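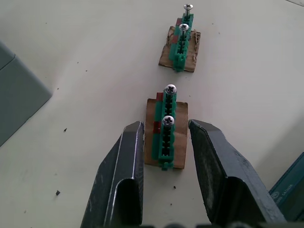

Small Screws, Small Boxes: Order on the Assembly Table
Speaker notes, Heike Kramer
Spring meeting of the Alla repair and assembly circle, May

Before I start
Check the microphone. Put the water on the left side, the laptop cable is on the right. Ask if the people in the last row can hear me. Last year I spoke too fast, so please, Heike, breathe after each slide.

Greeting
Good afternoon and thank you that you came after such a good lunch. My name is Heike Kramer and I work at Grolletti, where we put together small control boxes for greenhouses. I have been doing this kind of work for a long time, first at Pristar and now here. I am not an engineer. I am the person who sits at the table with the screwdriver, and later I became the person who teaches the others how to sit at the table with the screwdriver.

My talk is about terminal blocks, lids and screws. It is a small subject, but it has cost me many evenings.

Slide: what a terminal block does
For those who are here with family and do not work with this: a terminal block is where the wires come together. Each wire goes in its own place and a screw holds it. In our boxes the terminals are green plastic, with a few red pieces so that the eye finds the right side quickly.

(Pass the sample around. Ask to have it back!)

Tell them to feel the ridges with the thumb. With some practice the thumb knows which way the block lies before the eye does. New colleagues laugh when I say this and after two weeks they do it also.

Slide: work on a base
When I started, I worked with the blocks directly on the table. They slide. They turn around when you press on the screw, and then the tip of the screwdriver jumps out and you have a scratch. Bernd Thiele, who had the place next to me at Pristar, was the first who gave me a piece of brown cardboard and said, put it under. I thought he was joking with me.

Cardboard is good for three things that matter to me. The block stays where I put it. I can move the whole piece to the next place without touching the terminals. And I can write on it with a pencil, for example the order number or "ask Bernd".

Do not buy special trays in the first month. Cut up a box. The edges do not have to be nice, a torn edge works the same as a clean one. (Here somebody always asks about static. Say: it is a fair question, for plain terminals we have no trouble, for circuit boards please use a proper mat.)

Slide: the screws stand up first
The screw should stand straight before any power comes. I set it with the fingers, I look at it from two sides, and only then I take the driver. A Phillips screw forgives a little, but if it goes in crooked in soft plastic, the plastic remembers. You can take it out and try again, but the second time it wants to go the same wrong way.

Start by hand for the first turn. Then the electric screwdriver, slow setting. Then the last small turn again by hand, if you are not sure of the clutch. In my first year I was always sure of the clutch. Tell the story of the 60 lids here. Short version: we had an order for 60 boxes for a customer called Lemieux, I had the clutch two steps too high, and I opened every box again myself. Do not make the story longer than this, there is no time.

Pause. Change slide.
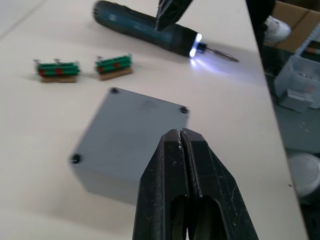

Reading time for this part: 3 minutes

Slide: the box and its lid
Now we come to the gray box. The lid lies flat and the screws sit in the corners, a little below the surface, so that nothing catches when somebody wipes over it with a cloth. I like this kind of box. It is not beautiful, but it is honest work.

My rule for lids is the same as for a car wheel. Go across. First one corner, then the opposite one, then the other two, and nothing is made tight until all the screws have taken hold. If you go around in a circle, the last corner stands up a little, and the seal under the lid is pinched on one side. You do not notice it at the table. The customer notices it in autumn, when it rains.

Please wait with the lid until the terminals are checked. I keep the finished block assemblies in the upper part of the table, beside each other with a gap between, and the box nearer to me. The gap is important for me. When two blocks touch, I take them as one in my head and I forget to check the second.

Ask the room: who has closed a box with something missing inside? Raise my own hand first, then the others will dare.

Slide: where the screwdriver lies
It sounds like a thing for children, but give the screwdriver one place. Mine lies across the far side of the table, behind the work. On the side it gets pushed by the elbow. In front it is in the way when you want to turn the box. Bernd hung his from the ceiling on a spring and he was very happy with it, but I am short and I did not enjoy it.

If you share the table with a colleague, agree on the place together. We had a left-handed colleague for a season and we changed everything over, and for one week I was reaching into the air.

Slide: screws in a dish
I pour out only what the order needs. For a usual day this is 200 screws, and at the end the dish should be empty. If there is one left over, we look for the hole where it belongs before we go home. If there is one too few, we look on the floor, and under the shoe, where it very often is.

Silver screws and dark screws do not share a dish. The silver ones are for the blocks and the dark ones for the lid. They are almost the same length, and the wrong one goes in quite well, and this is exactly the problem.

If there is time
Show how to clean a lid without leaving smudges: dry cloth first, then a cloth with a little water, no window cleaner. Fingerprints on gray plastic are hard to see under our lamps and very easy to see in daylight. Carry one finished box to the window before you pack the rest.

Questions
Repeat each question loudly so that all can hear it. If somebody asks for the torque values, send them to the data sheet of their own block, do not say a number from memory.

The room must be free on the hour. Collect the sample, the cardboard pieces and my blue pen.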